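I bought the Stinder 602 to replace a digital piano that had started dropping notes in the middle octave. I teach from home and accompany a small choir, so it gets played most days, by me and by children who hit it rather hard. I've had it since October.

## Keys and touch

The action is the best part. It is weighted, a little heavier at the bottom than the top, and the surface of the keys has enough grip that fingers don't slide in warm weather. Repeated notes speak clearly if you let the key come up about halfway. My older pupils, who practise on an upright at home, settled to it within a lesson.

Trills high up are less even. I noticed it in Mozart and hardly at all in anything later.

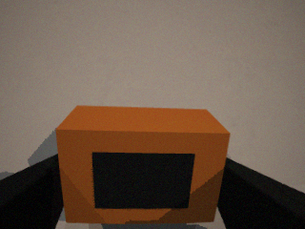 ## Sound

There are 13 voices and I use three. The main concert grand is warm and slightly dark, good for Brahms and Schumann, a bit thick for Bach. The second piano is brighter and I leave it on for choir rehearsals, where it carries over the altos. The harpsichord is decent. The strings are not worth bothering with.

The built-in speakers manage a sitting room. In the church hall I run it through a small Emitz amplifier, and the bass tidies up a good deal. Through headphones you can hear a faint hiss behind very quiet chords — it goes away if you keep the volume below two thirds.

## Pedals and stand

The single pedal supplied is poor. It slides on a wood floor and has no half-pedalling. I bought the Nevulden triple unit separately and would count that as part of the price.
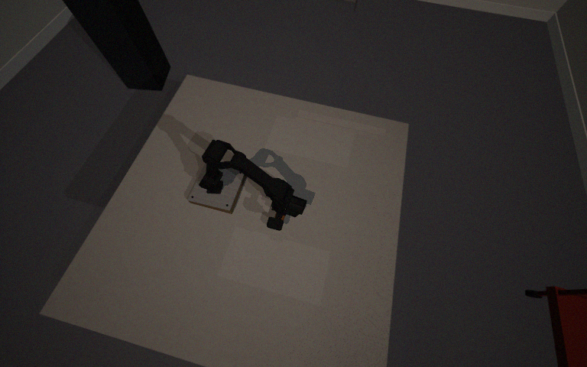 The stand is solid enough once the cross brace is on. Without it the whole thing sways in loud passages, and the instructions treat the brace as optional. The music rest holds a thick hymn book but lets single sheets curl over, so I clip mine to a piece of card.

## Other points

- The metronome is loud and easy to set.
- Recording is limited to 60 minutes in total, plenty for lessons.
- The power button is next to the volume slider, and I have switched it off mid-piece twice.
- It weighs over 13 kilos without the stand. I can get it into the car alone, slowly.

I would buy it again for teaching. For someone preparing for diploma exams I'd suggest saving longer and getting an acoustic.

Marion Rennie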